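Von: Ilse Lenz
An: Verteiler Arbeitsplatztechnik
Datum: 17. September 2020
Betreff: Re: Umstellung der Telefonie auf Meltel, offene Punkte zum Zeitplan

Sehr geehrte Kolleginnen und Kollegen,

zu der unten zitierten Nachricht von Frau Rothe nimmt das Referat Informationstechnik wie folgt Stellung. Die Antworten gelten für alle Standorte mit Ausnahme der Außenstelle Hagedorn, deren Anschlüsse weiterhin über die dortige Hausanlage geführt werden.

> Am Standort Kumport ist bislang nicht bekannt, in welcher Reihenfolge die Abteilungen umgestellt werden. Frau Honda bittet außerdem um Auskunft, ob die vorhandenen Tischgeräte weiter genutzt werden können oder ob alle Beschäftigten mit Headsets auszustatten sind. Ferner ist zu klären, was mit den Sammelrufnummern der Poststelle geschieht und ob die bisherigen Anrufbeantworter-Ansagen übernommen werden.
>
> Ich wäre für eine Antwort über den Verteiler dankbar, da mehrere Abteilungen gleichlautende Anfragen gestellt haben.
>
> Jana Rothe

## 1. Reihenfolge der Umstellung

Umgestellt werden insgesamt 3.592 Nebenstellen. Begonnen wird im Oktober mit der Verwaltung am Standort Kumport, es folgen die Fachabteilungen in der Reihenfolge der Gebäudenummern. Pro Abend werden etwa 200 Nebenstellen übertragen. In der Zeit von 18 Uhr bis zum Abschluss der Arbeiten sind die betroffenen Anschlüsse nicht erreichbar; die Notruftelefone in den Treppenhäusern sind davon ausgenommen.

Die Abteilungsleitungen erhalten den für sie geltenden Termin gesondert. Terminwünsche können nur berücksichtigt werden, wenn sie schriftlich bei Frau Kramer eingehen.

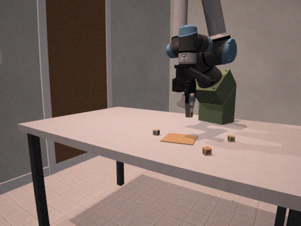

## 2. Endgeräte

Die vorhandenen Tischgeräte der Baureihe mit Farbanzeige bleiben in Betrieb und beziehen ihre neue Konfiguration selbsttätig, sobald sie nach der Umstellung neu gestartet werden. Ältere Geräte ohne Farbanzeige werden von Meltel nicht unterstützt und sind auszutauschen. Wer ausschließlich die Anwendung am Rechner nutzt, erhält auf Antrag ein schnurgebundenes Headset. Schnurlose Modelle werden nur für Arbeitsplätze mit Publikumsverkehr beschafft.

Private Headsets dürfen angeschlossen werden, eine Unterstützung durch die Hotline erfolgt hierfür nicht. Die Bestellung läuft wie bisher über das Beschaffungssystem Peso; bitte geben Sie dort die Raumnummer und die bisherige Durchwahl an. Sammelbestellungen einer Abteilung sind zulässig und werden bevorzugt bearbeitet.
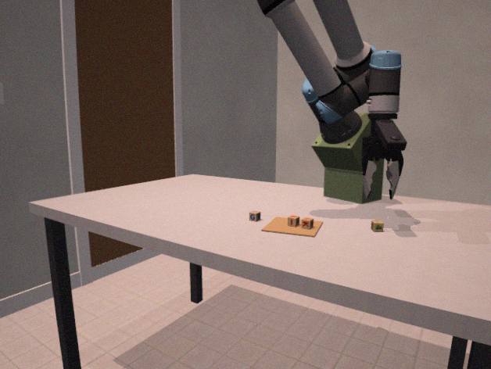 Altgeräte verbleiben bis zur Abholung am Arbeitsplatz. Sie dürfen nicht über die Hauspost versandt werden, auch nicht ohne Netzteil. Für Geräte, deren Inventaraufkleber fehlt oder nicht mehr lesbar ist, genügt eine kurze Mitteilung mit der Seriennummer an Herrn oder Frau Âu (Nga Âu, Bestandsführung).

## 3. Sammelrufnummern und Ansagen

Die sechs Sammelrufnummern der Poststelle bleiben unverändert bestehen. Die Zuordnung der Teilnehmenden wird übernommen, die Reihenfolge der Weiterleitung hingegen nicht. Sie ist nach der Umstellung im Verwaltungsportal neu zu hinterlegen. Die Berechtigung dafür erhält zunächst nur Frau Honda; Vertretungen sind mir zu benennen.

Ansagen auf persönlichen Anrufbeantwortern werden aus technischen Gründen nicht übertragen. Gespeicherte Nachrichten sind vor dem jeweiligen Termin abzuhören und, soweit dienstlich erforderlich, zu protokollieren. Ein späterer Zugriff auf das Altsystem ist nicht vorgesehen.

## 4. Noch offen

- Die Anbindung der Faxgeräte in der Rechtsabteilung wird derzeit geprüft. Bis zu einer Entscheidung bleiben die analogen Anschlüsse geschaltet.
- Das gemeinsame Telefonbuch enthält nach dem Abgleich 3.841 Einträge und damit mehr, als Nebenstellen vorhanden sind. Die Abteilungen werden gebeten, die ihnen zugehenden Listen durchzusehen und Einträge ausgeschiedener Beschäftigter zu streichen.
- Zur Aufzeichnung von Verbindungsdaten liegt die Zustimmung der Personalvertretung noch nicht vor. Die Funktion bleibt bis dahin abgeschaltet.

Rückfragen zum Zeitplan richten Sie bitte an Frau Kramer, Rückfragen zu den Endgeräten an die Hotline. Von Antworten an den gesamten Verteiler bitte ich abzusehen, soweit sie nur einzelne Anschlüsse betreffen.

Mit freundlichen Grüßen
Ilse Lenz
Referat Informationstechnik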